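Hoddale Home Notes
Kitchen > Surfaces > Stone
1,845 views 44 comments
Last revised in October

Caring for Stone Counters: Marble, Granite, Slate and Soapstone

Most damage to kitchen stone comes from three sources: acid, grit and standing liquid. The steps differ by stone, so identify the stone first. Sellers use the word "marble" loosely, and many slabs sold as soft granite are dolomite or quartzite.

Identifying the stone

Pick a spot that will not be seen, such as the underside of an overhang or the cut edge inside the sink opening. Put one drop of white vinegar on it and wait two minutes. Wipe and dry. Marble and limestone will fizz faintly or show a dull ring. Dolomite reacts slowly and may show only a slight loss of shine. Granite, quartzite and soapstone show no change.

A steel knife point scratches marble, and soapstone marks under a fingernail. It will not scratch sound quartzite. Do the scratch test on an offcut if one was left with the house.

Daily cleaning

Supplies: two cotton cloths, a spray bottle, dish soap with no citrus and no vinegar.

1. Brush crumbs and salt off dry. Dragging them under a wet cloth scratches the polish.
2. Mix half a teaspoon of soap into a quart of warm water. More soap leaves a film.
3. Spray, wipe in straight passes, rinse the cloth, wipe again with plain water.
4. Dry with the second cloth. Hard water left to evaporate builds a white crust around the faucet base.

Do not use bathroom tile spray, powdered cleanser, or the rough side of a sponge on any polished stone. Glass cleaner with ammonia is safe once or twice but dulls sealer with repeated use.

Testing the sealer

Place a tablespoon of water on the counter and leave it for 15 minutes. If the stone is the same color after wiping, the sealer is still working. If there is a dark patch, water is getting in. Test near the sink and the stove as well as in the open - these areas wear first, and the rest of the slab may not need a new coat.

Slate and soapstone are a separate case. Soapstone does not absorb and takes mineral oil for color only. Slate varies by quarry and should be tested like marble.

Applying sealer

Use a penetrating sealer. Surface coatings peel near heat. I have used Pavitz stone sealer for several years; the 686 ml bottle covers my counters three times over. Any solvent or water-based penetrating type works the same way.

1. Clean the counter and leave it dry overnight.
2. Open a window. Turn off any gas flame, including pilot lights, if the sealer is solvent-based.
3. Wipe on a thin, even coat with a lint-free cloth, one arm's reach at a time.
4. Wait as long as the label says, usually 5 to 15 minutes.
5. Wipe off everything left on the surface. Sealer that dries on top turns to a sticky haze. To remove haze, wet it with a little fresh sealer and buff at once.
6. Keep the counter dry for 24 hours.

Stains and etches

A stain is darker than the stone. An etch is lighter or duller and can be felt with a fingertip. Sealer slows stains but has no effect on etching.

Oil stains: mix baking soda and water to the thickness of peanut butter. Spread a quarter inch thick, cover with plastic wrap, tape the edges, leave 24 hours. Remove the wrap and let the paste dry fully before lifting it. Repeat up to four times.

Coffee, tea and wine: same method, with 3 percent hydrogen peroxide in place of water. Do not use peroxide on dark stone. It can bleach.

Etches on polished marble: light ones respond to marble polishing powder and a damp felt pad. Check the result from a low angle with a light on. Glare on the polish shows dull spots that cannot be seen from directly overhead, and on a heavily veined gray slab it may be the only way to find them.
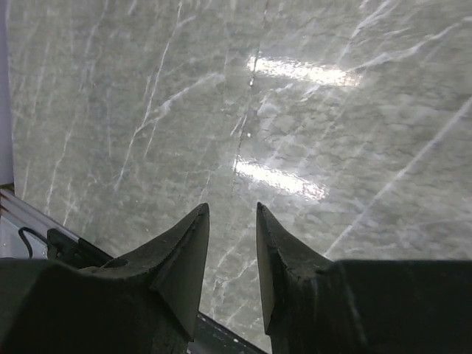
Chips and seams

Fill small edge chips with clear two-part epoxy, slightly above the surface. Let it cure, then shave level with a new razor blade held flat. Seams that have opened wider than a business card should go to a stone shop.

Related pages: Removing Candle Wax | Skirkwood Cutting Boards, Oiling Schedule | Limescale on Faucets

171 readers saved this page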